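Flelavdale Alarm Response Log, data card
Last revised 1/27/21. Maintainer: Yamila Sepúlveda

Summary

One row per participant per unannounced alarm test. Each row records how long a person took to start moving after the tone began, which exit they used, and what they believed the sound was when asked afterward. The tests were run in two office buildings, Kotov and Pledine, between April and the end of the season.

Contents

responses.csv holds 600 rows. sites.csv gives floor area, speaker positions and measured sound level at the centre of each room. Times are in seconds from tone onset.
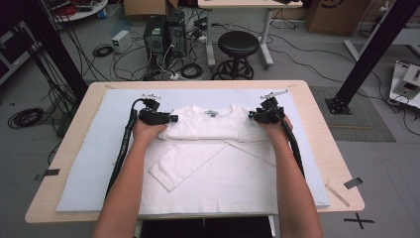
Missing start times are coded as -1 and should be dropped before averaging. They occur where a participant was already in a stairwell or had left the floor. Of the 600 rows, 46 are affected, most of them from Pledine.

Collection

Participants knew that tests would take place but were given no dates. Interviews followed the Gallardo question sheet and were finished the same day. Answers were coded by two readers — disagreements are kept in the column coder_split.

Known limits

Sound level was measured with doors open. Rows 1 to 100 use an older exit numbering; apply exit_map.csv first. The 61 night-shift rows have no interview data.

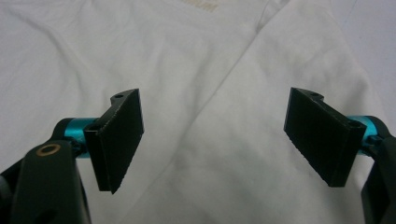
Licence and use

Free for research and training use with attribution. Do not use it to rate individual employees or to set a legal evacuation time. Send corrections to the maintainer with the row number and the file name.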